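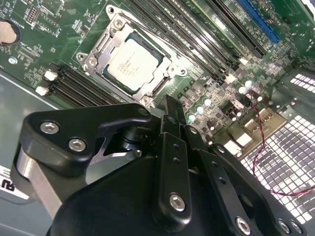 June 27, 2013 - quick notes from the Citton handmade & vintage fair, typing this on the train.

Got in at opening. Hall already packed, tickets were 3 bucks. Fliltus had the big corner table again: desk clocks from old radio dials, lamps out of typewriter parts, a gorgeous set of drawer-pull coat hooks. Wanted all of it. Bought hooks.
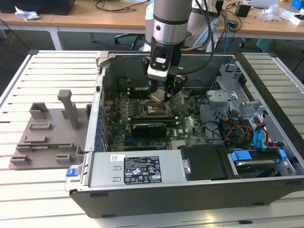 Enosel next door, reclaimed wood trays and picture ledges. Nicer finish than in February, prices up tho. Their wall shelf made from piano keys - sold before I got back from lunch. Still annoyed.

Ban does jewlery trays and key racks, small run, each one stamped with a number. Mine is 3912. Gift wrap was free, line was not short.

Skipped the upstairs rooms, feet done. Coffee ok, pretzels stale. Bring cash next time, half the tables wont take cards. Also parking fills up early so take the shuttle.

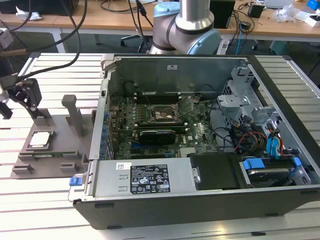
Desktop tower with the side panel off, CPU socket open.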